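Saltdale Meditation Group, October planning meeting

I took the notes this time, so blame me (Duyên) for the spelling. Present were Thảo Tôn, Gil-soo Son, Yến Mạch and me. Đức Triệu joined by phone once he'd parked.

We sat for 11 minutes first, then got going. Last month's minutes went through with one fix: the visiting teacher is coming from the Bornoneck retreat house, and I'd written Katar. Sorry, Thảo!

Most of the evening went to the Saturday retreat. We have 61 names and the hall at Lâm Street takes 60 on cushions, so Gil-soo is going to sit on a chair out in the hallway with the door open. He says he likes it there. I'm still going to keep a waiting list, just in case people drop out and others want in. 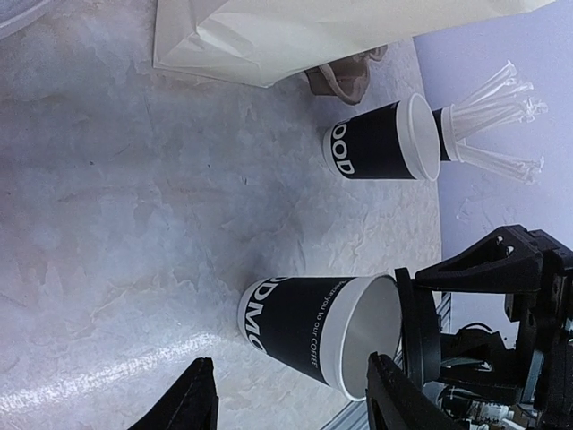 Will newcomers need to have taken refuge before they can join the afternoon chanting? Anyone can join the chanting, refuge or no refuge, and the refuge ceremony itself is a separate thing at 4:00 for people who've already talked with the teacher.

Yến wants the chant sheets to have the Vietnamese on the left and the English on the right, and bigger type. We all said yes to bigger type. The left and right business took a while (Đức reads the English first and kept losing his place last time), but we're going with Yến's layout and she'll do the printing.

Money: the dana box came to $396 since summer. Thảo would like all of it to go toward the teacher's travel, and I seconded that before she'd even finished. Agreed by everybody.

Gil-soo asked again about walking meditation outdoors. If it rains we do it in the hall, slower.

Still open: who rings the bell in the morning, and whether we keep silence through lunch. Đức's phone cut out during that one, so it goes on the next agenda.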